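Laundry news from Cernham

The folding project has reached 542 examples, which puts us a little ahead of where Mairéad Doherty said we would be and a long way behind where Farzad Najafi told the funders we would be. The target remains 3,189. Farzad has been asked where that figure came from and has promised to look it up.

For readers who skipped the last issue: we are teaching a learning system to handle cloth by showing it people doing so, over and over, with a pair of hand-held grippers that have a camera on board. Socks went well. Towels went well. In November we moved on to large soft things on beds, and morale has adjusted accordingly.

Knitted cloth is the worst of them. It stretches when you pull it, creeps when you let go, and keeps a crease in the one place you have just smoothed. Conall Conneely managed 100 goes at it before asking to be put back on towels. Kathleen Dolan took over and has since developed views on hems, which she will share with anyone standing near the kettle.

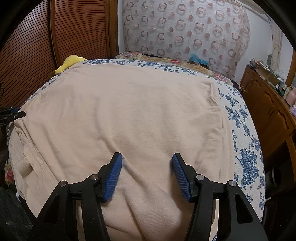

Both grippers at work on a beige cloth, with a long crease still to be dealt with.

Two changes to the routine. Please keep the jaws open until you are properly over the cloth – the system has been picking up our habit of pinching at thin air. And failed folds are to be kept and marked as failed, however much it hurts. Jarlath Doherty threw away five of his, on grounds of dignity, and is doing them again.

Duvet covers start next. Names to Mairéad, please.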